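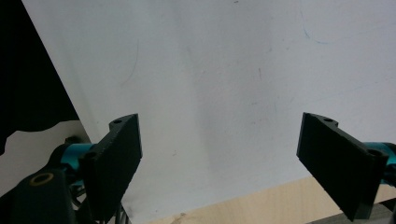

Site Visits

Edholm Paper Mill Open Day
4 Dec 2024

Members of the Judisa Print Guild attended the annual open day at the Edholm mill, which drew 109 visitors in two sessions. The tour began in the pulp hall, where staff outlined changes made to the water recovery line in September. The mill now reuses 80 per cent of its process water.

Visitors then moved to the finishing floor — hearing protection was required throughout — to see sheets trimmed and graded by colour. The talk on archival stocks ran for 90 minutes and was well received, although seating was limited.

The Guild thanks the mill for its hospitality. Members wishing to join the spring visit to the Plodska bindery should register at the front office.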